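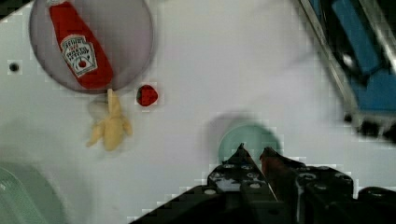
2 min read

Sorkari Play Kitchen Food Set

I've been selling pretend food since my own two were small enough to "cook" me breakfast at five in the morning, and the Sorkari set is still the one I reach for when somebody needs a birthday present in a hurry. The ketchup bottle gets the love first. It's big and bright red with a little tomato on the label, and it seems to go on everything (my nephew puts it on the banana, and I've stopped arguing).

The banana comes already peeled, with floppy strips of peel that fan out at one end. Kids grab it by those, naturally. The strawberry is small and speckled and it's the piece that ends up under the couch, so I keep spares! Email me and I'll drop one in the mail for the cost of a stamp.

The round plate is a soft lavender gray and pretty shallow, so a toddler can get things on and off it without help. I went back and forth on the color with Dwayne Crenshaw, who does my buying, and he won. I wanted yellow. He was right, it goes with every play kitchen we carry, including the Tehrani stove and the little Itingate sink.

Each set has the ketchup, banana, strawberry and plate. Knives and forks are sold on their own page.

Cleaning: wipe the plate with a damp cloth and a drop of dish soap. Spot clean the rest and let it air dry overnight. Please don't put any of it in the dishwasher, I've had that phone call.

Ages 3 and up. Item number 2027. We ordered 3,000 sets for this season and 2,762 have gone out the door already, so if you want one for December I'd get it in the cart soon. Orders ship from our Zerkthorpe shop Monday through Friday, and gift wrap is free if you tick the box at checkout.

Page updated 11/20/19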